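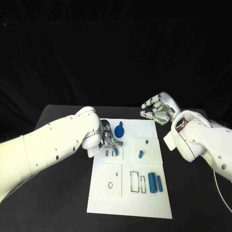
White board down on the black table, little slotted plate up in the corner.

So I finally did the thing I've been threatening to do since last summer and gave my work table a home base. One big white board, right in the middle, and everything I'm working on has to happen on it. That's the whole rule!

Some background if you're new. My table top is black. I picked black because I thought it would look sharp (it does) and hide the mess (it does that too, which is the problem). Dark screws, dark thread, the tiny black rubber feet from the Bodedik lamp I took apart in March – all of it goes invisible the second you set it down. I spent a good part of one evening patting the surface with my palms looking for a washer. It was stuck to my elbow.

The first fix I tried was a cutting mat from Bortolotti, the green kind with the grid. Nice mat. But the lines made me dizzy when I was sorting small stuff, and after a while it curled up at one corner and I kept catching my sleeve on it. Then came a tea towel, which I don't want to talk about.

The board is just a plain white rectangle. I went to the Larkis on Surineck Road for shelf brackets and came out with the board and no shelf brackets. It cost me $16, and it's big enough that I can spread out a whole project and still have black table showing around it. I like that part more than I expected. Anything on white is in play, anything on black is waiting its turn.

The colors really show up, too. I'd been sorting through a tin of odds and ends, and a blue piece on white just jumps out at you. On the bare table it was more of a dark smudge. Same goes for clear plastic bits, sort of – those are still a pain unless the light comes from the side.

The backdrop curtain stays. It's black like the table, and I know a black curtain behind a black table sounds gloomy, but there are shelves back there holding 1000 things I'd look at instead of what I'm doing. With the curtain closed I get a lot more done. It needs ironing. It's going to keep needing ironing.

Things I still want to sort out: the board slides if you lean on it, so I need some kind of grip underneath (shelf liner? those little silicone dots?). I also want a small dish for screws that doesn't tip over every time I reach past it. And I have to be better about clearing the board at night, because by Sunday it had 6 different half-finished jobs on it and I was back to working on the black part again.

I'll check in again in July and let you know if the rule is holding up. If you've found a good non-slip backing that peels off without leaving gunk, tell me in the comments, please. I've got one more piece of double-sided tape and I don't trust it.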